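I've been threatening to write about bags for months, so make yourself a tea. It's July, the holidays are nearly on us, and my hallway looks like the lost property office at a bus station.

It started with the zip on my old rucksack. I'd had that rucksack since before I moved to Flallosville and it had been everywhere with me, including one very long coach trip when it was also my pillow. The zip went at the bus stop one morning and half my lunch went with it. A clementine rolled right under the bus. I tied the whole thing shut with a scarf and went to work like that, and by teatime I was deep into looking at bags online, which is a terrible place to find yourself if you have any sort of weakness for compartments (I have a serious one).

What I've landed on, after far too much reading and two returns, is that most of us carry bags that are much too big. My old one could have held a weekend's clothes, and every day I used it for a water bottle, a purse, a cardigan and a charger. The rest of the space just filled itself up with rubbish. When I emptied it out for the last time I found three shopping lists, a single glove and a conker that must have been from at least two autumns ago. The conker is on the windowsill now. I got attached.

The first one I ordered was a Zadell, in a grey that looked lovely on the website and like wet pavement in my kitchen. Nice bag, loads of pockets, but the straps kept slipping off my shoulders and I spent the whole walk to the shops hitching it up. Back it went. Then came one from Hourani, which was beautifully made and so stiff that it stood up by itself like a small cupboard. I couldn't get it under the seat on the train. Back that went too, with a slightly grumpy note from me about the train.

So then I started paying attention to small bags, and the best small bags are made for children! They're bright, they're light, the zips are chunky enough for cold fingers, and you can spot them across a swimming pool changing room. I don't know why we're all expected to switch to black and navy the minute we leave school. I'd take an orange one tomorrow. My niece has strong views on this as well, and her view is that I can have one if I don't get the same as hers.

The thing with a little bag is you have to be a bit strict about what goes in. I've been doing what I call the table test, and it's not clever at all. Clear the table, tip everything out, put the empty bag well over to one side, and then bring things back one at a time and ask whether you used them this week. My phone and charger always go back first. Keys next, then the purse, then a folding shopping bag. The big umbrella has never once made it back in. I make a case for the hand cream every time, and every time I let myself win.

Straps are worth ten minutes of your life too. Let them right out, put the bag on with a bit of weight in it, then pull both sides in evenly until it sits high on your back. For children especially, it shouldn't be bumping about down by their bottom. If you've got long ends left dangling, roll them up and pop a hair elastic round each one — mine used to get caught in every door in the building. And do the zip all the way round a few times before you cut any labels off. I wish I'd done that with the rucksack that started all this, though to be fair it did have years of service in it.

Last thing, washing. Check the label, obviously, but I do mine by hand in the bath with a squirt of Huritik soap, lukewarm water and an old nailbrush for the seams. Turn it upside down with all the zips open to drain, and leave it somewhere airy. Don't put it on the radiator. I did that once and the lining came out crispy.

Orange and teal:
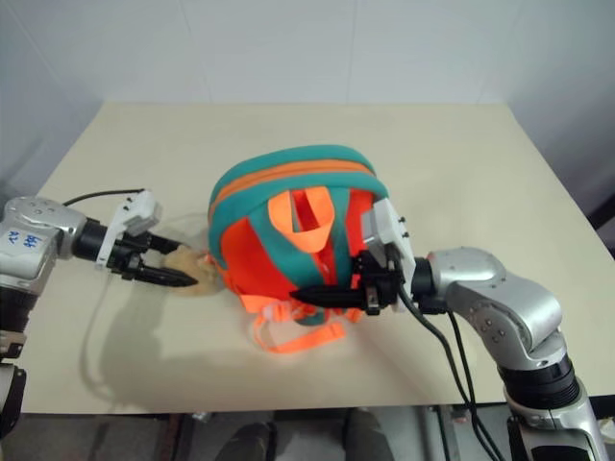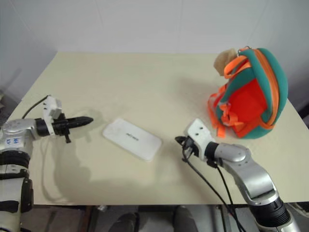

Gopinath Thomas wrote in the comments that he agrees with all of it apart from the umbrella, which he says has lived in his bag for years and has saved him more times than the hand cream ever will. He'd also like it known that rolled-up strap ends come undone in the rain unless you use two elastics, one at each end of the roll, and that he learnt this halfway up a hill with his daughter's bag on his front and his own on his back.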